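Sorting building blocks by color: which parts are worth doing

Posted 8th May in Storage and Tidying

Every tidy-home site will tell you to sort your kid's blocks by color. They show you a wall of matching tubs and a child who apparently puts each piece back where it came from. I have never met that child. Still, after the move to Florcombe we had one mixed heap and two containers to put it in, so I tried it properly to see if any of the advice holds up.

My opinion, for what it's worth: half of it does.

What you need

One big opaque bin with a lid. Deep is fine for storage and annoying for sorting, as you'll find out in step 3.
One clear container, smaller than the bin.
A table. People say the floor is just as good. Try it for 20 minutes and tell me about your knees.

You do not need the Surutis divider set. I looked at it, and it's a row of cardboard walls for the price of a second bin.

Step 1. Put the containers side by side before you open anything

It sounds fussy, but you want to see how much room you have once both are on the table. If the clear one only fits on the corner, it will end up on the floor with everything in it.
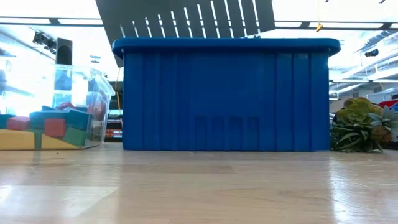
Check the lid while you're at it. A lid that takes two hands to get off is a lid that will be left off. I've had bins from Brirkemus that needed a knee on them to close, and I don't care how well they stack.

Step 2. Start with everything in the clear one

The usual instructions have you dump the whole lot into the biggest bin and dig. I did it that way the first time and spent ages turning over the same green blocks. Starting from the small clear container works better. You can see through the side to what's underneath, and if you tip it toward you the pile slides down to where you can reach it.

Take the lid off the big bin and set it somewhere out of the way. Push the bin to the back and keep the small container in front.

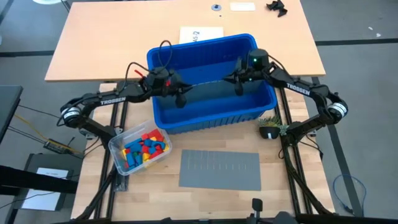

Don't bother separating arches and curves from plain rectangles at this stage. Several guides insist on doing shape and color together, and I can't see how anyone gets through it in one sitting. Pick one or the other. Color is easier to see at a glance, so that's what I'd go with.

Step 3. Give each color a patch of the bin

Here is where I came around a little. I expected to need a tub per color. You can get a long way with loose groups on the floor of one bin: red in a far corner, another color diagonally opposite, and whatever you have least of in between.

Blue blocks in a blue bin are a nuisance, I'll admit. Keep them together or you'll miss a few every time. If you're buying new, get a bin in a color your blocks don't come in.

Then let one color live in the clear container by itself. I'd choose yellow, but any color that stands out will do. 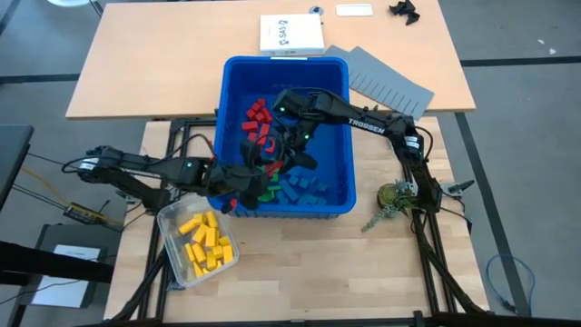

Don't stack them neatly. I tried laying blocks flat in rows, and it was a waste of an evening. Loose at all angles is fine if they fit.

Step 4. Decide how long you expect it to last

The Kiss method (their name for it, printed on a leaflet I was handed in July) promises a sorted set that "stays sorted." Mine lasted 2 days. Re-sorting it went quicker than the first go, with some 75 blocks to deal with, so I wouldn't call it wasted effort. I just wouldn't call it a system either.

What I'd keep: the clear container for one color, and rough groups in the big bin. What I'd drop: labels, dividers, and any plan that depends on a four-year-old caring where green goes.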